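Kudar Three-Finger Gripper, used

Listed by Butthorpe at $553, 70 hours on the counter. Updated January 10, 2022.

Kudar's sheet calls this one "ready for any small part." We'd take that with some salt. It comes with the mounting ring and 2 spare finger plates, but no case.

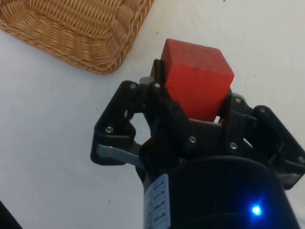
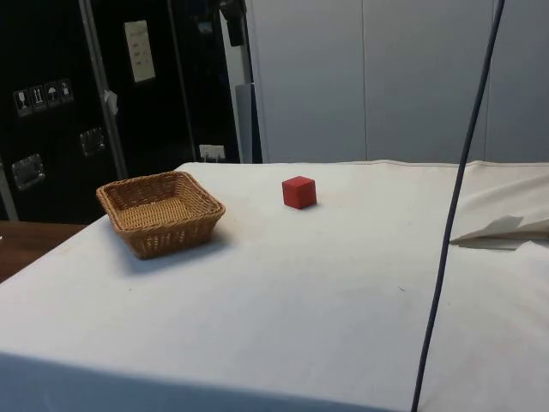 Grip force is the number to argue over. Kudar prints 186 newtons and doesn't say at what opening. A painted wooden cube with flat sides, like the red one between the black fingers, is an easy shape for three fingers, so don't read too much into it. Ask for a try with a bag or a wet bottle before you pay. The Vindadura adapter costs extra.

Returns: unopened only.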